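El recetario de Steslow vuelve a la mesa con más sopas y un capítulo entero de empanadas

La asociación gastronómica de Steslow presentó el jueves la nueva edición de su recetario vecinal, y qué alegría volver a tenerlo en las manos. La primera tirada, de 700 ejemplares, se agotó hace años y desde entonces circulaba en fotocopias con manchas de aceite, prestadas de cocina en cocina. La nueva reúne 200 recetas enviadas por familias del barrio y sale con 1.355 ejemplares.

La edición ha corrido a cargo de Soo-ah Ryu, que ha pasado el invierno probando platos, llamando por teléfono a medio barrio y descifrando medidas como «una taza de las de antes» o «harina, la que pida». «Había una receta de guiso de alubias en tres versiones y las tres familias juraban que la suya era la original», contó en la presentación. Se publican las tres, seguidas, y cada cual que decida (yo ya he probado la segunda y repetiré).

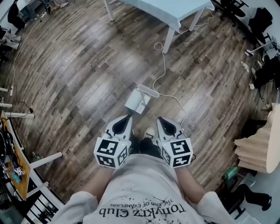

El capítulo más esperado es el de empanadas, que en la edición antigua ocupaba apenas dos páginas. Ahora hay de bonito, de acelga con pasas, de carne picante y una dulce de manzana y queso fresco que voló de la mesa de degustación antes de que terminaran los discursos. También crece el apartado de sopas, con un caldo de pescado que lleva piel de naranja – suena raro, pero le va de maravilla – y una crema de calabaza asada para la que hay que encender el horno con tiempo.

La panadería Skoretti puso el pan y cedió para el libro su fórmula de bollos de anís, que hasta ahora no había salido del obrador. La imprenta Mykhailiuk, por su parte, ha cambiado la encuadernación: ahora lleva espiral y el libro se queda abierto sobre la encimera, algo que los lectores pedían a gritos. Las hojas del final van en blanco para apuntar recetas propias.

La venta de la primera edición dejó 3.901 euros, que se destinaron a renovar los fogones de la cocina comunitaria. Con lo que se recaude esta vez, la asociación quiere comprar una amasadora y organizar talleres de masas por las tardes. El primero está previsto para febrero, a las seis, y se hará precisamente con los bollos de anís.

El recetario se puede comprar en la propia sede, en Skoretti y en la librería Grorkidby, donde además guardan ejemplares a quien los encargue por teléfono. Quien quiera proponer una receta para la próxima edición puede dejarla por escrito en cualquiera de los tres sitios, con las cantidades en gramos si es posible.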